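Subject: Re: [Akande Home List] striped mats over quilts, and where the clean clothes go

Hello all, and thank you for the kind words about the August swap! 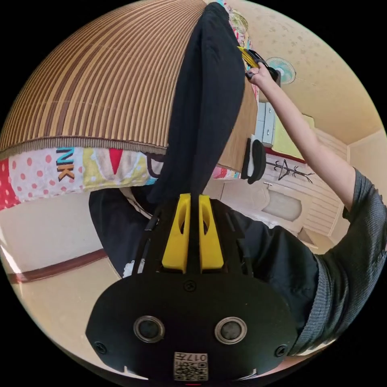

Striped mat on top, the bright quilt underneath, a black garment held up.

On 8th January the Kekden house wrote:
> We bought a woven mat for the bed and the fringe is curling
> already. Do you lay yours over the quilt or under it? And does
> anyone else fold laundry on the bed, or are we the last ones?

You are certainly not the last ones! I have folded on the bed for 20 years, and I like the mat on top of the quilt for just that job. It gives me a firmer place to smooth out the long dark things (black cloth picks up every bit of lint from our quilt, so I do those first, before the towels come in and make it worse).

As for the fringe, I comb mine with my fingers and then lay a heavy book along it overnight. Ours came from Nanasora and was 60 inches wide when we got it, though I think it has drawn in a little with washing. Cold water only, please, and dry it flat if you have the floor for it.

I still have 6 of the old hangers if Kekden would like them.

Warmly, from the Cukora end of the list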